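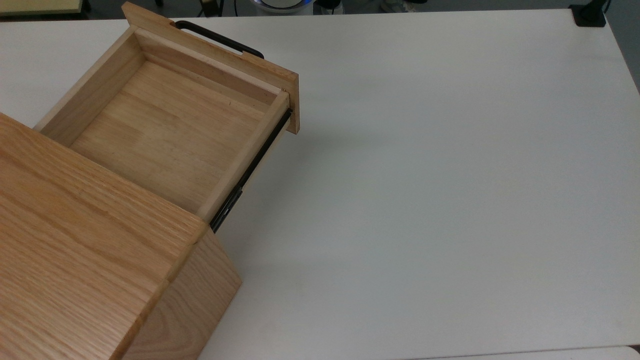
Item 3, drawer task: wooden cabinet on the white table, drawer open and empty, black bar handle on the front.

Household Tasks Working Group
Minutes of the meeting held 5 August 2025, Bretbridge site, upstairs meeting room

Chair: Špela Kelmendi
Present: test engineering, controls, mechanical design, product planning, one guest from Starkdale (by phone)
Apologies: purchasing
Minutes taken by: test engineering

1. Minutes of the previous meeting

Accepted with one correction. Under item 4, "drawer closed" should read "drawer closed to within the stop distance." The two were being scored differently at Bretbridge and Starkdale until March, and the earlier results have not been rescored. Product planning asked that they not be quoted outside the group in the meantime.

2. Matters arising

2.1 Replacement force sensor. Received and fitted. Calibration sheet is in the shared folder. Controls has checked the zero and is satisfied with it.

2.2 Towel folding. Remains suspended. Starkdale has no bench time for it before the next review.

2.3 Scoring sheet. The new version has separate columns for "task done," "task done with help" and "task done, object damaged or moved." Mechanical design objected to the last column on the grounds that it mixes two faults. Left as is until enough sheets have been filled in to see whether it matters.

3. Drawer task

3.1 The task as agreed: open the drawer by its handle, place one item inside, close the drawer. The cabinet stands on the table and is not fastened down. Product planning wants it kept this way, as small furniture in a home is seldom fixed to anything. Controls would prefer it clamped for the first half of each series so that faults in the grasp can be told apart from faults caused by the cabinet sliding.

3.2 Results. The Mondal controller was run for 44 attempts with the unclamped cabinet. In 19 the full sequence was completed without help. The chair asked for the failures to be set out by stage:

Failed to grip the handle: 4
Gripped, drawer not opened far enough to load: 2
Drawer opened and loaded, not closed: 19

3.3 Discussion of the grip failures. The pull is a thin dark bar on two posts, and the clearance behind it is small. In all four failures the fingers came down on the bar and did not pass behind it. Controls puts this down to the depth estimate, which is poor on narrow dark parts. Mechanical design thinks the fingertips are too thick for the clearance whatever the estimate says, and offered to grind a pair down. Agreed to try the thinner tips first, as the change takes an afternoon and can be reversed.

3.4 Discussion of the close failures. This took most of the meeting. Opening is done by pulling along one line with a firm grip. Closing is done by pushing on the front with the fingers shut, and the contact point wanders. The drawer front is wider than the box behind it, so a push near one end has a long lever arm and turns the cabinet on the table. Once the cabinet has turned, the planned push direction is wrong and the error grows. The controller does not look again after contact.

Starkdale reported the same behavior on their own cabinet, with fewer cases. Their table has a rubber mat. Test engineering pointed out that the two sites are therefore not running the same task, and that the sheets should say so. Agreed.

3.5 Options considered for closing:

(a) Keep hold of the handle for the whole sequence. Rejected. The arm has to let go to fetch the item.
(b) Take hold of the handle again and push through it. Works in simulation. Adds a second grasp, with the same chance of missing it as the first.
(c) Push at the center of the front and stop to check the cabinet's position at intervals. Slow, but needs no new hardware.
(d) Steady the cabinet with the second arm. Controls is in favor. Product planning noted that the unit being costed has one arm.

Options (b) and (c) to be tried in that order. Option (d) to be kept for comparison only, and its results not to be merged with the others.

3.6 Slides. Mechanical design asked that the condition of the metal drawer slides be recorded at the start of each series. The present pair is a ball-bearing type and has been cycled a great deal by hand during setup. Pull force should be taken with the spring gauge at the start, the middle and the end of travel. Test engineering agreed to do this but asked for a line on the sheet so that it is not forgotten.

3.7 Lighting. Controls asked whether shadows under the open drawer are being picked up as part of the drawer by the edge finder. No one had checked. To be looked at using recordings already held; no new runs needed.

4. Shop-floor version

4.1 Starkdale has been asked by its own parts store whether the same arm could return small parts to bins and close the bin drawers at the end of a shift. The guest described the drawers as steel, heavier than ours and fixed in a rack. The turning problem in 3.4 would not arise. Labels on the fronts are worn and some are handwritten.

4.2 The chair's view was that the shop-floor job is nearer to being usable than the household one, for the plain reason that the rack stays put. Product planning disagreed in part. A storekeeper closes a drawer with a hip while doing something else, and the time taken by the arm would be counted against it. In a home at night the time hardly matters.

4.3 No cycle time target has been set for either version. Controls asked for one. Product planning to propose a figure for each, in writing, with the basis stated.

4.4 Part weight in the bins is unknown. Starkdale to weigh a full drawer.

5. Statement on readiness

5.1 The chair has been asked for a short statement for the Pranurent review on whether the system can do household chores yet. The draft read: "The system can put items away in a drawer." Test engineering could not support this wording with the results in 3.2.

5.2 Wording agreed after discussion: "With a single known cabinet on a clear table, the system can open a drawer in most attempts. It completes the whole task of opening, loading and closing in fewer than half. Full drawers, unknown cabinets and cluttered surfaces have not been tested."

5.3 Product planning asked for a sentence on expected progress. Declined by the chair until option (b) has been run.

5.4 Controls asked that its disagreement be recorded. In its view the figure for opening should be reported separately, as the close failures have one common cause and the overall rate understates the grasp.

6. Actions

Mechanical design: grind one pair of fingertips; keep the original pair.
Controls: code option (b), then (c); review recordings for the shadow question.
Test engineering: add slide force and table surface to the scoring sheet; send the new sheet to Starkdale.
Product planning: cycle time proposals for both versions.
Starkdale: weight of a full bin drawer; photographs of the worn labels.
Chair: send the agreed wording at 5.2 to Pranurent.

7. Any other business

7.1 The key to the tool cabinet at Bretbridge is to go back on its hook after use.

7.2 Mechanical design asked whether a second cabinet with a round knob could be bought. Purchasing not present. Carried over.

Next meeting: to be called by the chair when results for option (b) are in. Starkdale to attend in person if the thinner fingertips are ready by then.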